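### 3.2 Hanging storage and the shared work surface

Storage for small kitchen items is usually judged by how much it holds. In the Irnden and Negash households we were more interested in how it gets used over a working day, and in what ends up beside it. Of the 2373 put-away events in the diary set, 816 involved an item that could either be hung or laid flat. Mugs make up most of these, followed by ladles, spatulas and other long-handled tools.

Participants treated the two groups differently. Mugs went back to the same hook area again and again, even when a shelf was closer. Utensils moved. They were left on the counter between uses, sometimes for an entire afternoon, and were put away only when the surface was needed for something else. Dong (Lingyun Dong, field notes, May) calls this "parking," and we keep the term.
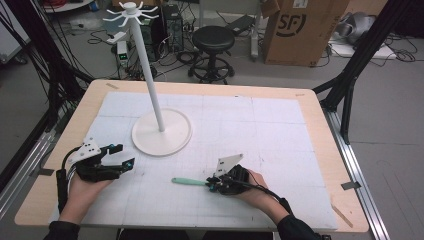

**Figure 4.** Mug tree and mint-green utensil on the gridded mat.

Mug trees take up little counter space at the base and a good deal more at the height of the hooks. This mismatch matters when the stand shares a surface with other items. The stand in Figure 4 has a flat round base and eight curved hooks at the top of a tall, slender pole, so the space under the hooks stays open to anything short enough to fit there. In the diaries that open space was the most common parking spot for utensils. Sixteen of the households mentioned it without being asked, and several described having to move a spoon or a spatula before they could take a mug down.

We coded each put-away event for the final resting place of the item and for whether another item had to be shifted first. An item counted as shifted only if it was lifted or pushed clear of where it lay; a nudge from a sleeve or a mug was not coded. Events with missing notes were dropped, and so were the two Junon apartments, where the counters were replaced partway through the study.

The main result is plain. Households with a tree stand set at the back of the counter reported fewer shifts than those with the stand near the middle, and the difference held for both large and small kitchens. Stand height had a weaker effect. Taller stands left more room underneath — and that room was filled.

One limit should be noted. The diary form, adapted from the earlier Zurkby survey, asked about "the counter" as a single place, so we cannot separate the front edge from the center in every case. Where the notes allowed it, we used the participant's own sketch of the surface. Section 3.3 covers drawers and wall rails.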